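Subject: Re: [analog-list] Water budget and airlock rules for the second rotation

Replying to the list so it ends up in the archive. I've left in the parts of the earlier message I'm answering and cut the rest.

> Before we lock the plan for the second rotation I would like somebody
> who was in the Pomthorpe habitat in May to go over three things: the
> water budget, the airlock wait, and the comms delay. The draft plan
> copies all three from the first rotation without comment. I was on the
> remote side and only saw the daily reports, and the daily reports don't
> agree with each other about water.

They don't agree because we changed how we read the tank partway through. At the start we were taking the level off the sight tube on the side of the main tank, with whoever was on kitchen duty writing it down after supper. The habitat floor is not level (it drops toward the galley end), so the tube reads high. Later we switched to the flow meter on the pump line and kept using that until the end. If you are rebuilding the totals, use only the meter numbers and throw out the early ones. I would not try to correct the tube readings. People read them at different heights and the offset was never the same twice.

The meter gives 51 liters a day for the whole crew, averaged over the days we trust. That covers drinking, cooking, washing up, sponge baths and the plant shelf. It does not cover the toilet, which was dry, or the suit rinse, which came from the outside drum and was never metered. The draft plan budgets less than that per day and I think it will fail. We were being careful and we had already dropped laundry.

> Is the Caltidex filter unit worth taking again? The plan has it as the
> primary for gray water.

I would take it but not as the primary. It worked fine on rinse water from the plant shelf. On dishwater it slowed down badly whenever anyone had cooked with oil, and the prefilter had to come out and be scrubbed by hand, which used up a fair part of the water we had just saved. Wiping plates with a paper towel before washing helped a lot. That should be written into the galley procedure, with a bag for the towels, and it should be in the packing list that towels are a consumable. We ran low.

The spare prefilters shipped in the wrong crate and sat in the Pindard trailer the whole time. Please have someone check crate labels against the list before the truck leaves.

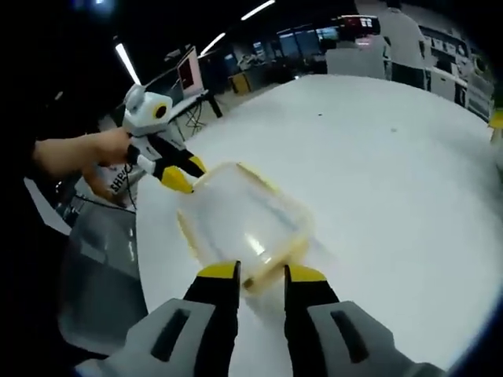
The other thing on water is who records it. In May it moved around with kitchen duty and so there were gaps on days when two people traded shifts. I suggest giving it to one person for the whole rotation, with a backup named for the days that person is outside. The reading takes under a minute. It should be done before breakfast, before anyone has run the tap, and it should go in the paper log first and then in the evening report.

> Airlock: the plan keeps the 4 minute simulated depressurization on the
> way out and on the way in. Some of the reports complain about it.
> Should it be shorter?

No, keep it at four. The complaints were mostly about the trip back in, when people were tired and hot in the suits and the wait felt longer than it was. Shortening it would make the field day timings useless for comparison with the first rotation, and comparing them is most of the reason for going back to the same site.

What I would change is where the time gets called. In May the person inside the habitat called it over the radio, and if that person was busy with something else the crew in the lock stood there until they noticed. A kitchen timer fixed to the inside wall of the lock would do. Whoever closes the outer door starts it, and the person inside only has to log that it rang.

Also, the bench in the lock seats 2 in suits. The draft has crews of three going out. That can be done, but one person stands through the whole wait with a full pack, and we found that person was always the slowest on the first leg. Either put in a longer bench or keep the field teams to two. I prefer the second option. The Ocampo traverse is the only one where a third person was really useful, and there they could go out in a separate cycle and meet the others at the first marker.

> Comms: is the delay worth simulating at all with such a short rotation?

I think so. It changed how we wrote. In the first days people sent short questions and then sat waiting for the answer. After that they started sending a full message with what they had found, what they planned to do next, and what would make them change the plan. Those later messages are the best material we got out of the whole rotation, and you can see the change clearly if you read them in order.

There were two problems with it that should be fixed:

- The delay was applied to outgoing mail but not always to incoming. The relay machine at Pindard was restarted at some point and came back up with the inbound queue turned off. We got near-instant replies for most of a day before anyone said anything. Put a check in the morning routine: send a test message and log both times.
- The safety channel was used for things that were not safety. I did this too. It is hard not to when a live radio is sitting right there. I'd like the second rotation to write down every use of it, one line each, with no penalty attached. Then at least we will know how often it happened.

> Anything else from the inside that the reports don't show?

A few small items, in no order.

The generator changeover at 6 in the morning woke everyone. Moving it later would cost nothing, as the batteries were never below half at that hour.

Small parts went missing constantly. The work table is also the dining table, and whatever was on it got swept into a box before meals. Please pack more clear containers with lids than the list calls for, and a roll of masking tape and a marker for labels. By the last few days we were using food tubs.

Glove practice should happen before arrival. We did ours in the habitat on the first two afternoons and lost that time for field work. Picking up sample bags, closing a lid, changing a battery and writing on tape are enough to practice. It can be done at any table.

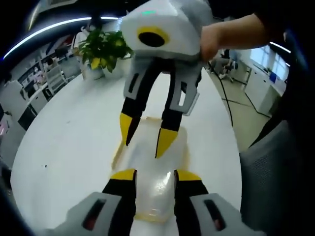 Handheld grippers over the table, one of them held up in a right hand.

The sample labels faded. The marker was fine on the tape but not on the bags once they had been in the sun on the back of the cart. Tape on the bag, then write on the tape.

The medical kit was complete, but it was stored under the lower bunk at the far end, behind the spare bedding. It should hang by the inner lock door.

The bunk curtains were worth the weight. Please keep them in the plan even if something has to come out.

On the schedule, the draft has field work every day with no break. In May we had about one day in the middle with nothing outside, because of wind, and the two days after it were the most productive we had. I would put a day inside on the calendar on purpose and let the crew choose when to take it, so it can be used for wind if wind comes.

I have the paper log and the meter readings. The log is in three different hands and one of them is hard to read, so I am typing it up now and will send it to the list when it's finished. If whoever is rebuilding the water totals needs the meter pages sooner, write to me off list and I'll scan just those.

One question back to the remote side: did anyone there keep the evening reports as they came in, with the arrival times? Our copies only have the time they were written. With both I could work out which day the inbound queue was off, and we could mark it in the archive.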